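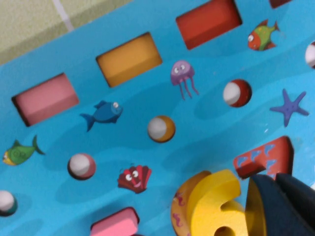 Forum Parents et jeux - Jouets en bois, 2 à 4 ans

Pikitz
Posté lundi, 21 h 14
Bonsoir à tous. Je m'excuse d'avance pour mes fautes, le français est ma troisième langue. Ma fille a deux ans et demi et je voudrais savoir à quel âge il faut arrêter les jeux d'encastrement. La sienne connaît toutes les places par cœur et termine en 68 secondes (mon mari a chronométré, pas moi). Est-ce qu'elle apprend encore quelque chose, ou est-ce seulement une habitude ?

Westidis
Posté lundi, 21 h 40
À cet âge, mon fils était déjà passé aux puzzles de douze pièces. Pour moi, quand c'est su, on donne à un cousin et on avance.

Tymoshchuk
Posté lundi, 22 h 03
Pas d'accord avec Westidis. Un enfant qui répète, il se repose aussi. Chez nous on a gardé le nôtre jusqu'à quatre ans, mais on changeait la règle : les yeux fermés, ou avec la main gauche. Le jeu dure plus longtemps et ça ne coûte rien.

Westidis
Posté lundi, 22 h 11
Les yeux fermés à deux ans et demi, je demande à voir. La mienne ouvre un œil tout de suite.

Pranance
Posté mardi, 7 h 52
Bonjour. Je suis assistante maternelle. Je range la moitié des jouets dans l'armoire et je fais l'échange tous les mois. En août j'ai ressorti un encastrement que les petits n'avaient pas vu depuis le printemps et ils ont joué toute la matinée. Donc ne donnez pas trop vite.

Pikitz
Posté mardi, 13 h 20
Merci beaucoup pour vos réponses. L'idée de l'armoire me plaît - nous avons peu de place, mais je peux vider une étagère. Pour la main gauche, j'ai essayé ce matin : elle a pris la pièce avec la gauche, puis elle l'a passée dans la droite en me regardant.

Tymoshchuk
Posté mardi, 13 h 45
C'est normal, n'insistez pas. Essayez de nouveau dans quelques semaines.

Sujet lu 283 fois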